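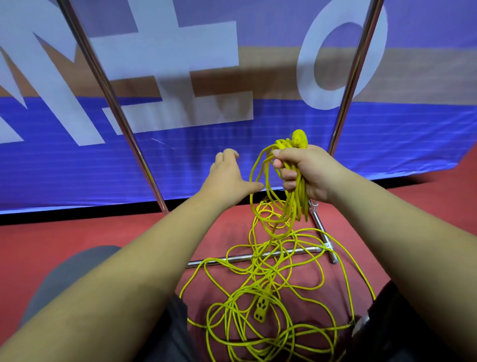
Resetting the Tire Pressure Light on a Navusero Wagon

1. Park on level ground and let the tires cool for 3 hours.

2. Set all four tires to 38 psi. The spare is not monitored on this model.

3. Turn the ignition on without starting the engine. Hold the reset button under the dash until the light blinks, then release it.

4. Drive at a steady speed until the light goes out. The Ina trim has no button, so use the Vehicle menu instead.

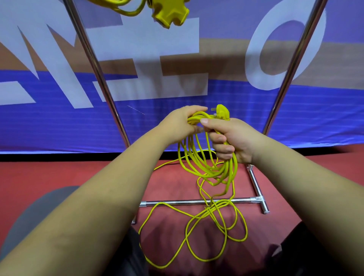 Coiling a yellow cable by hand.

If the light comes back on, check fuse 183 and inspect each valve stem for leaks.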